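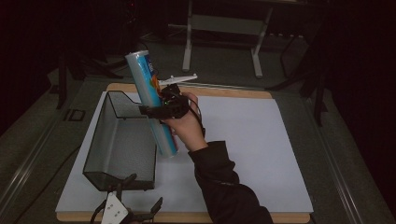
Handout 2, p. 24

Collecting demos with hand-held grippers — notes, cleaned up a bit

Recap: the policy only learns what's in the data. No re-grasps in the set, no re-grasps at run time. So vary things on purpose. Start pose, angle of the object, where the basket sits.

Target for the Nirkaler set is 500 episodes. Sounds like a lot, goes fast once 2 people share the table. One episode = one pick, one place, hands out of view, stop.

Round objects are the hard ones — cans, tubes, rolls. They turn in the fingers. Grip near the middle, close slow, dont squeeze.

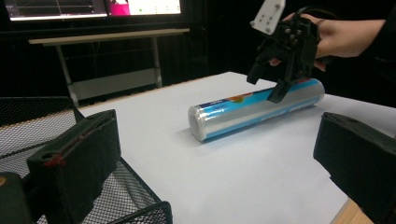
Keep the wrist smooth too. Jerky motion shows up as noise in the pose track and Gurkent will drop the whole episode at import. Fumbled but recovered? Keep it, tag it "recovery". Dropped on the floor — delete.

Label right away, not at the end of teh session. Object, start side, outcome.

For next time: read the Berchtold notes on action chunks, bring 2 objects of your own. Nothing glass.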